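Equipment planning for hand-held gripper data collection

Equipment planning for hand-held gripper data collection is the part of a robot learning project in which the hardware, spare parts, working space and operator time needed for recording manual tasks are listed, priced and scheduled. It normally takes place before the first recording session and is revised when the task list changes. The subject overlaps with general laboratory budgeting but differs from it in two respects: the largest cost is often labor, and much of the purchased material consists of ordinary household goods.

Scope

A plan of this type covers four groups of items: the grippers and their sensors, the computers and storage used to receive recordings, the objects to be handled, and the rooms in which the work is done. Robot arms that will later run the trained policy are usually budgeted separately, as they may be bought a year or more after collection begins. Projects that combine the two budgets tend to underfund the first, a pattern noted by Rakiya Olatunji in her planning guide for the Kirnberg program.

Device count

The number of grippers is set by the number of operators working at the same time and by the share of tasks that need both hands. A single-hand task such as moving a cup requires one unit. Sorting, opening, pouring and folding tasks generally require 2 units per operator. Plans that start with single-hand tasks only are often amended within a few months, and the second unit then has to match the first in jaw width, pad type and firmware version. Buying in pairs from the outset avoids the mismatch.

A spare unit is commonly held for each site. Where several sites lie within a short drive of one another, one spare may be shared. The Pliditz kitchen study held a single spare for all of its sites and lost part of February when two units failed in the same week.

Purchase cost and recurring cost

The quoted price of a gripper rarely includes everything needed to use it. Mounts, cables, chargers, storage cards and carrying cases are often listed as accessories. In the Oyelaran budget template, written by Vicente Riquelme and Musa Abubakar, these are entered on the same line as the unit they serve, so that the cost of a working set can be read directly. One worked budget in the template gives 2977 for a complete two-handed set, of which 1563 is the pair of grippers without accessories. The template leaves the currency to the user.

Recurring costs fall under the following headings.

Jaw pads. Soft pads wear at the tips and along the ribs. Wear changes the grip on thin or smooth objects and may make early and late recordings hard to compare. Pads are replaced in pairs.

Pivots and fasteners. Screws at the linkage pivots work loose under repeated opening and closing. A small stock of screws and the correct driver should be kept at each site.

Cables and batteries. These are treated as consumables. Most plans replace them on a fixed schedule.

Calibration. A session of calibration follows any change of pads, mounts or lenses. It uses operator time and should be entered as labor.

Task objects

Task objects are the goods that operators pick up, move and put down. For kitchen work these include cups, bowls, cutlery, chopsticks, pans, cloths and packaging. Unit prices are low, but the count rises quickly if the plan calls for variety in shape, color and surface. Thin rigid objects such as chopsticks are a common choice for testing fine grasping, and they are cheap enough to be bought in packs of 50 and discarded when marked or bent.

Transparent plastic bags and containers are usually entered as a separate line. They are inexpensive, but recordings that include them may need more review, and the added review hours belong in the labor estimate. Glass and ceramic items carry a breakage allowance.

Objects already present in a rented home or test kitchen can be used if the agreement permits it. The inventory should state which objects belong to the project.

Site planning

Sites are either purpose-built or existing rooms. Purpose-built rooms cost more to set up and are easier to keep constant. Existing kitchens are cheaper and give a wider range of backgrounds, storage habits and lighting, which is often wanted in the training data. The main checks before signing for an existing kitchen are:

Floor space for one operator at a table, with clearance for both arms
Wall outlets within reach of the charging point
Window position and the change in daylight over a session
Network coverage, or enough local storage for a full day
Permission to leave equipment in place overnight

A table covered with a plain cloth is widely used as the work surface. The cloth reduces sliding and noise and can be changed between tasks. More than one cloth should be bought for each table.

Labor

Operator hours are estimated from the target number of accepted recordings, the mean length of a recording, the reset time between recordings and the rejection rate. Reset time is the figure most often left out. For tasks in which many small items must be gathered and put back, it can exceed the recording time. Oluwatosin Lawal recommends a pilot of several sessions with the intended objects before any rate is written into the budget.

Purchasing sequence

Purchase in stages is usual. The first order covers one complete set, a small group of task objects and storage for the pilot. The second is placed after the pilot and covers the remaining sets, spares and pads. The Memeck schedule, prepared by Tobiloba Okeke, adds a third order for replacement parts halfway through collection, with the quantities taken from the wear log. Lead times for pads and linkages should be confirmed in writing with the supplier, as these parts are often made in small batches.

See also

Teleoperation
Imitation learning
Robot end effector
Total cost of ownership

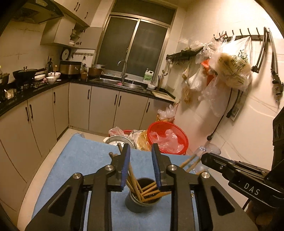

Hand-held grippers at a cloth-covered table in a kitchen, with a cup of chopsticks as task objects.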